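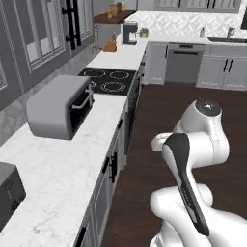

Marble worktop and a toaster oven with a black glass door.

Box blight and box moth: which tips are worth your time?

By Gwawr Price
Updated 27/01/2019

Every winter the same advice on box hedging does the rounds, and every spring I get letters from people who followed it and still have brown hedges. I've gardened with box for 16 years and lost a fair bit of it. These are the tips I get sent most often, with my opinion of each.

First, find out which one you've got
Blight is a fungus. You get brown patches on the leaves, black streaks on the young stems, and then bare twigs. Box moth is a caterpillar, green and black, and it leaves webbing, droppings and leaves chewed down to the rib. Plenty of people treat for the wrong one. Part the hedge and look inside before you buy anything.

Coffee grounds round the roots
I can't see how this is meant to work. The caterpillars live up in the leaves and hardly trouble the soil. I tried it for a whole season on one side of the path and not on the other, and both sides were eaten. Put your grounds on the compost heap.

Washing-up liquid in a spray bottle
It may kill a few small caterpillars if you hit them directly. It can also scorch the leaves, especially in sun. Kitchen detergents aren't made for plants and I wouldn't use them on a hedge I wanted to keep.

Picking them off by hand
Dull, and it does work on a small hedge. Lay an old sheet underneath, shake the branches hard and go over what's left with your fingers. Do it again a few days later, as you will have missed some. On a long hedge you'll give up, as I did.

Pheromone traps
People hang one up and think the job is done. The trap catches male moths and that is all. It's useful for telling you when they are flying, so you know when to start checking for caterpillars. Mine came from Vurko and does what a trap does -- I wouldn't pay extra for the fancier Zotedska one, which caught no more in my garden.

Cleaning your shears
This one I do believe in. Blight spores are sticky and travel on blades, gloves and boots. Wipe off the sap, then use a garden disinfectant at the strength on the label, and let the blades dry before you oil them. Do it between hedges as well as at the end of the day. A quick rub on your trousers doesn't count.

Clipping in dry weather
Also sound. Wet leaves and fresh cuts are just what blight wants. If rain is forecast, leave it. A shaggy hedge can wait.

Clearing fallen leaves
Tedious but worth doing. Spores can sit in dead leaves for years. Rake or vacuum them up in November, and don't put them on the compost. Bag them, or check what your council will take.

Miracle tonics
I was sent a bottle of Rorari to try, with a leaflet full of glowing letters. Four feeds later the hedge looked like a hedge that had been fed. A hungry plant will be glad of any decent feed, but I saw nothing to suggest it stops blight.

Planting something else
Yew if your drainage is good, Japanese holly if your soil isn't limy. Neither looks quite like box, whatever the label says. I put in 32 small yews where the worst of my box came out, and they are slow.

Next month: slug pellets, and whether copper tape does anything at all.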